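August, and still sticky at nearly ten at night

I have given in and moved the toy kitchen things out of the box under the stairs, where they'd been since we came to Gresley. Sabina is dropping the little ones off tomorrow while she goes for her interview, and I thought if there was something laid out and ready they might not head straight for my bookshelves like last time!

I'd forgotten how much there was. I tipped the whole lot into the sink with washing-up liquid, gave it a good swish, and went round the holes in the colander with an old toothbrush (very satisfying, I could have done it all evening). Then everything went out on the white table, any old how, the frying pan with the green spatula across it, the big pot, the plate, the fruit. I do love that colander. It's the same minty green as the cup and the spatula, and I'd have one that colour for myself if I could find it. 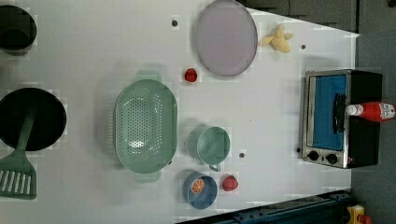
Gangadharan rang while I was in the middle of all this and I told him about the banana, the one with the peel hanging open, and he said his two used to fight over one just like it until it had to live on top of the fridge. So I'm a bit worried now. There are two strawberries, which is fine, one each, but only the one banana and I can see trouble coming. Perhaps I'll put it out of the way before they get here. Or perhaps the orange slice in the blue bowl will be the thing they both want, you never can tell with that pair.

Itsuki thinks I should charge for lunches. I said he could be my first customer and he ordered strawberry soup, so that's the menu settled.

Must remember: milk, plasters, ring Sigita back about the curtains (54 pounds to shorten them, which I still think is steep). And find the cushions for the floor, I'm sure they went up in the loft with the Tazi bags.

Bed now. Sabina's coming at half past eight and I haven't even thought about breakfast.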